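Is a fixed-price scoping phase worth paying for?
Print this page | E-mail this page

Xóchitl Mendoza

We're a small wholesaler in Abernathy with a warehouse system that's on its last legs. A consulting firm called Pinholm has offered to run the replacement for us. Before they'll quote on the real job they want $3000 for a "discovery phase" lasting 4 weeks, at the end of which we get a report and a "roadmap".

I've read the proposal twice and still can't say what the report will have in it. There's a lot about partnership and listening. There's a page of staff photos. There's no sample of a finished report, and when I asked for one I was told every client is different. Fine, but surely the headings aren't.

My business partner thinks the fee is small next to the whole project and we should get on with it. I think we'd be paying them to write their own sales pitch. Has anyone gone through one of these and come out with something they could use?

Teodoro Zavala

I've bought two of these, one good and one useless, and the price was much the same both times.

The useless one came from a firm that sent a pleasant young bloke to sit in our meeting room and ask the managers what they wanted. He never went out on the floor. The report told us our processes were "maturing" and recommended a second phase. Guess who was going to run the second phase. 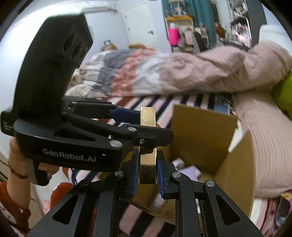
The good one was with Lalletti. They spent most of their time with the people who key in the orders, and they handed over a list of every job the old system did, including a few that management had forgotten about. We took that list to other firms and got quotes we could compare line by line. We didn't end up hiring Lalletti for the main project and they were decent about it.

So my test would be whether you can take the report elsewhere. Ask Pinholm these before you sign:

Who owns the report, and can we show it to their competitors?
Which named person does the work, and how many days are they on site?
Will it include a price range for the project, and how wide?
What happens to the fee if they decide the project shouldn't go ahead?

Watch the last one. If they look puzzled, they have never told a client not to go ahead. I'd also ignore any offer to credit the fee against the main contract. It sounds generous, but it's a discount you only get by choosing them, and it'll be sitting in your partner's head when you compare quotes.

Four weeks seems long for a business your size, by the way. Ask how much of it is work and how much is waiting for somebody to be free.

skeka_user

just do it in house. we did ours on a spreadsheet, took 6 months but cost nothing. consultants will borrow your watch to tell you the time

Xóchitl Mendoza

Thanks Teodoro. I sent your list through as it was. They say we'd own the report, though the draft contract says we get a "licence to use" it, so somebody there hasn't read their own paperwork. No answer yet on who would be doing the work.

As for the spreadsheet, six months of somebody's wages isn't nothing, at least not here. But I might get our dispatch team to start writing down what they do each day. We'd need that whoever we hire.

Teodoro Zavala

Get the ownership wording fixed in the contract itself. An e-mail saying "don't worry about that clause" isn't worth much once the person who wrote it has left. And start the dispatch list now, it might shave a week off whatever they quote.

Last updated: October
Print this page | E-mail this page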